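# Does mineral oil on a cutting board really do anything, or is it a habit people pass on?

Posted in Kitchen & Home, April 10, 2019

I'm asking because the stuff I read doesn't line up and I'm tired of paying for small bottles of it.

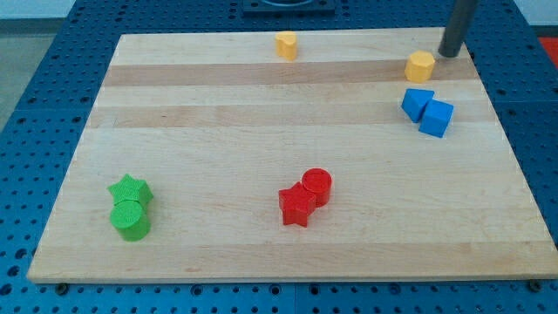 My mother-in-law swears a wood board that isn't oiled every month will split down a glue line. She also swears by a few other things I've tested and found to be wrong, so I don't take it on faith. The shop where I bought mine (a Sordale, end of the line, marked down) told me to oil it before first use, then daily for a week, then weekly, then monthly, then "forever." They also happened to sell the oil. It was $23 for a bottle that fits in a coat pocket, and it said "conditioning formula" on the label, and when I turned it around the only ingredient was mineral oil.

So what I'd like to know is:

- Does oil stop a board from cracking, or does it only make it look nicer for a few days?
- Is the expensive kind different from the drugstore kind?
- Is there any point in the wax and oil mix?
- Does olive oil really go bad in the wood? I've been told yes by people who have clearly never tried it.

I wash by hand, no dishwasher. The board gets used most days for bread and onions. Heat in our house is forced air and it gets very dry from November on, if that matters.

Please don't just paste the shop instructions back at me. I have them.

**bread_and_onions**

---

**Maribeth Fajardo**

I refinish and repair kitchen boards, mostly for people who put them in the dishwasher once and regret it. You're right to be suspicious of the daily-weekly-monthly rhyme. I have no idea who came up with it and I've never seen anybody back it up with anything.

What cracks a board is one side drying faster than the other. You wash the top, leave it flat on the counter, the top dries and the bottom stays damp, and the wood pulls against itself. Do that for a couple of winters with forced air and you'll get a cup, and then maybe a split. Oil slows down how fast water goes in and out. It doesn't stop it. A heavily oiled board left flat in a puddle will still warp, and I've had plenty of those come in smelling of lemon oil and very well cared for.

So if you only do one thing, stand it on edge after washing. Rinse both faces, wipe both faces, stand it up where air gets to both sides. That does more than any bottle.

On your list:

The drugstore mineral oil is fine. Buy the one sold as a laxative, food safe, no fragrance. If the back of the pretty bottle says mineral oil and nothing else then I'd want somebody to explain to me what the rest of the money is for. I've used a 500 ml bottle for most of a year on my own boards.

Wax mix sits nearer the surface and water beads on it for longer. I like it on boards that get wet a lot. It wears off where you cut. For bread I wouldn't bother.

Olive oil does go rancid. I did try it, years ago, on a small board I kept in a drawer. It took a while, but it got tacky and smelled like old crayons, and I had to sand it back. On a board you scrub every day you might never notice. I still wouldn't.

How often: drip some water on it. If the water soaks in and leaves a dark spot right away, oil it. If it sits there, leave it alone. Do both faces and the edges, and the end grain gets extra. In a dry house you'll probably want to do it a little more in the winter, but go by the water and forget the calendar.

One more thing, check the glue joints with your fingernail. If you can feel a step between strips then it's already moving, and oil won't put it back. That's a flattening job.

---

**skiltov_fan**

get the Skiltov board cream, its the best one. had mine 2 years no cracks. smells good too

---

**Old Bautista Street**

Not sure two years without a crack tells us much about the cream. I have a maple board that was my aunt's, it has never had anything on it but dish soap and hot water, and it isn't cracked either. It's ugly as sin and gray in the middle. I wouldn't sell that as a method.

I'd mostly go along with what Maribeth wrote, except I'm less sold on the water test. Tap water on a board you just washed will sit there for a bit whether it's oiled or not, in my experience. Let it dry overnight first or you'll fool yourself.

Also, wipe off the extra. People pour it on, leave it, and then complain that their bread tastes like a hinge. Let it soak in for a few hours, then go over it with an old T-shirt until the shirt stops picking anything up. Fleltby used to print that on the paper band around their boards and then they dropped it, I guess to make room for the logo.

If yours came with rubber feet, I'd take them off so you can use both sides. Flip it now and then - it evens out the wear, and the drying too.

---

**bread_and_onions**

Thanks, this is more than I got out of the shop. No feet on mine. I ran a fingernail over the joints and there's one I can maybe feel, or maybe I'm imagining it now that I've been told to look. I'll start standing it on edge and try the overnight version of the water test before I buy anything.

Maribeth, if it does turn out to be a step, is that something a person can sand out by hand, or does it need a machine?

---

**Maribeth Fajardo**

If you're not sure you can feel it, leave it. If it gets worse, 80 grit on a flat block, across the joint and then along it, then 120, then 220. Wet it between grits so the fibers stand up, let it dry, knock them down again. An evening's work and a lot of dust. Oil it after that, because bare sanded wood will drink up anything.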